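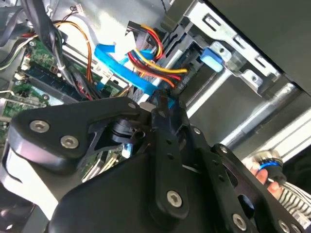

From: Tincuța Neagu
To: Rillalitz users list
Subject: Re: Old desktop as a file server for the reading room?
Thursday, 21:40

Hello Fidel and all,

Sorry for the slow answer, I wanted to check my notes before writing. I keep a similar server in Givham, for a local history group, so I can tell you what I did and what I would do differently. I answer between your lines.

Fidel Arancibia wrote:

> We have received an old desktop computer for the reading room in
> Corudthorpe. It has two hard drives in it and 4 GB of memory. I would
> like to put our scanned newspapers on it, so that people can open
> them from the laptops. Is this machine too old for the job?

For opening scanned pages it is enough. Ours has the same memory and it serves a few laptops without trouble. The slow part with us was always the wireless, never the computer. If you can bring a cable to at least one reading table, do it.

What I would look at first is the age of the drives. Please install smartmontools and run a long test on each one before you copy anything. The test takes some hours and you can leave it during the night. Look at the line for reallocated sectors and the line for pending sectors. If the pending number is more than zero after the long test, I would not put the newspapers there. I did put ours on such a drive, in my first year, and I lost the whole of one January. The paper originals still existed, so we could scan again, but it was a lot of work which I do not wish to you.

> Should I make a RAID from the two drives? Uriel Salinas told me that
> with a mirror I don't need a backup.

With respect to Uriel, I don't agree. A mirror helps when one drive dies. It does not help when somebody deletes a folder by mistake, because the folder is deleted on both drives in the same second. In our group this happened two times and a drive died only once.

For a small collection I prefer the simple way: the first drive is the one people see, and every night the second drive gets a copy with rsync. I do not use the --delete option in the nightly job. Once in a month I look at the differences by hand and then I clean. It wastes some space, but scanned newspapers do not change much, so the waste is small.

Then you need one more copy outside of the building. I use an external drive which stays in a cupboard at my home and comes to the group every 30 days. It is in my calendar with an alarm, otherwise I would forget.

> I have tried to share the folder with Samba. I can see it from my own
> laptop but the others ask for a password and then refuse it.

This is nearly always the same thing. A Samba password is separate from the system password. You have to add each user with smbpasswd -a and the user has to exist on the system before. I suppose you have done it for yourself and not for the others.

For a reading room I would make only two users: one called "reader", who can only read, and one for you, who can write. Put "read only = yes" in the share and then your own name in "write list". After the change run testparm, it tells you if there is an error in the file.

> Last question, what names do you give to the files? We have 62
> folders and every person who scanned had their own idea.

Here I am strict — maybe too strict, Nadège Le Goff laughs at me for it. Title first, then year, month, day, with the numbers always in two digits except the year, and no spaces and no accents. The accents work well on the server itself, but we had a Mac that wrote them in another form, and afterwards rsync saw two files where people saw one. If you have the Echeverría papers in the collection, write Echeverria in the file name and keep the correct spelling in the catalog.

Don't rename by hand. The command "rename" with the -n option shows you what it would do without doing it. Run it like this, read the result slowly, and only then take away the -n. And make the copy to the external drive before, not after.

One thing you did not ask: check the small battery of the clock. On old machines it is often empty, and then the computer starts with a wrong date each time the power was off. My nightly job did not run for two weeks for this reason and I was looking for the fault in the script.

If you send to the list your smb.conf (without the names of people, please) I can read it on the weekend. Uriel Toledo knows more than me about permissions, so perhaps he wants to correct me where I am wrong.

Best regards,
Tincuța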